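Section 8. Running the Sorting Table for Visitors

This section covers the tabletop demonstration with the Fledeck humanoid: one arm, one hand, one divided cardboard tray and a handful of small objects. It is the station people stay at longest on an open day, and once you have run it a couple of times you will see why. Read Section 7 (Power and Safe Stop) first. 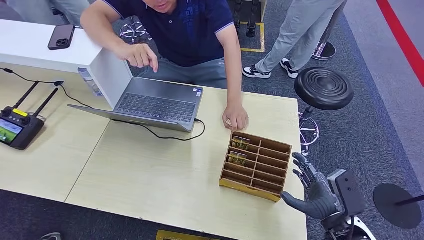 Two views of the table with a presenter seated across from the robot.

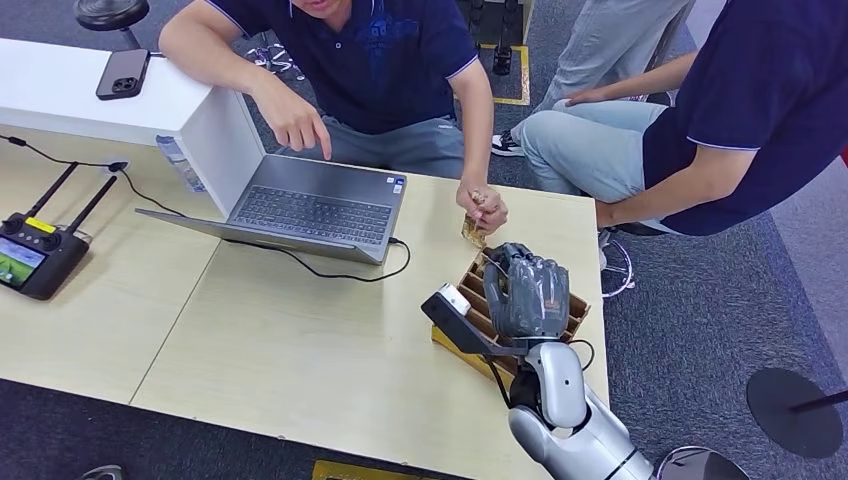 8.1 What you need

- One table, or two pushed together, with a light top
- The Fledeck robot, charged, with the hand fitted
- One laptop with the Baltik control software installed, plus its charger
- The handheld remote controller, with both antennas raised
- One divided cardboard tray
- Small objects that fit the tray slots
- One wheeled stool or swivel chair for the presenter, and one for a helper

Allow 300 seconds for the robot's own startup check. You can lay out the table while it runs.

8.2 Laying out the table

1. Push the tables together and lock the legs. A seam between the tops is fine as long as the two sides are level. Run your palm across it. If you feel a step, adjust the feet.

2. Put the tray near the robot, within easy reach of the hand you plan to use. The presenter should be able to touch the far corner of the tray without standing up.

3. Open the laptop in front of the presenter, keyboard toward the presenter. Plug in the charger and leave enough slack in the cable for the laptop to be turned.

4. Set the remote where a seated person can grab it. Switch it on and wait for a picture on the small screen.

5. Keep the tray clear of cables. A cable lying across a slot will confuse the grasp planner, and you will spend ten minutes wondering what went wrong (we did!).

CAUTION: Never put an open drink on the table. Bottles must be capped.

8.3 Starting the demonstration

1. Start the Baltik software and open the Visitor profile. It limits arm speed and closes the hand more gently than the Workshop profile.

2. Enter port 1882 when asked for the hand connection. The camera connection uses port 1199. If you swap the two, the software shows a gray window and no error message. Close it and enter them again.

3. Tap Find Tray. The outline on the laptop should match the outer edges of the tray. If it is shifted, move the tray a little and tap again.

4. Tap Hand Check with nothing in the robot's reach. Each finger opens and curls in turn. Visitors love this part, so do it after they have gathered if you can.

5. Place one or two objects in the tray, upright between the dividers. Start with a nearly empty tray. A full one looks impressive but leaves the fingers very little room, and the first few grasps are much nicer to watch with space on either side.

6. Say out loud what you are about to do, then tap Run.

NOTE: Shiny wrappers and clear plastic reflect overhead lights. If the robot keeps reaching beside an object, turn the object a quarter turn or move it to another slot before changing any settings.

8.4 Talking while it works

Stay seated and lean in. Point at the laptop when you talk about what the software is doing and at the tray when you talk about the grasp. People follow a finger much better than a sentence, and the little kids in front will start pointing too, which is great fun.

Let visitors choose the next slot. On the Potgieter open day we took requests the whole afternoon, and the questions got better and better: how hard does it squeeze, does it know when it has dropped something, can it use the other hand? Answer what you can and write down the rest.

Holding an object up before placing it gives the back row a chance to see how small it is. Place it yourself. Visitors may handle spare objects but must not put their hands in the tray during a run.

CAUTION: Tap Pause and wait for the arm to stop before you reach into the tray. A closed hand at rest can still open on the next command.

8.5 Floor and bystanders

1. Keep stands and spare equipment inside the marked floor areas.

2. Seat the helper to one side of the table. The helper watches the people, the presenter watches the robot.

3. Leave a clear path behind the presenter's chair. Wheeled stools roll farther on carpet than you would expect when someone gets up in a hurry.

8.6 If the robot stops during a run

- Amber light, arm still: the tray has moved. Tap Find Tray.
- Amber light, fingers curled: the grasp was refused. Tap Release, then Run.
- Red light: follow the safe stop steps in Section 7. Do not restart from the laptop.
- No picture on the remote: check that both antennas are up, then switch the remote off and on.

8.7 Packing up

Tap Park and wait until the arm has folded. Close the laptop last, after the software reports that the hand is disconnected. Store the tray flat in the Nastau case with nothing on top of it. The dividers bend easily, and a bent divider means a new tray.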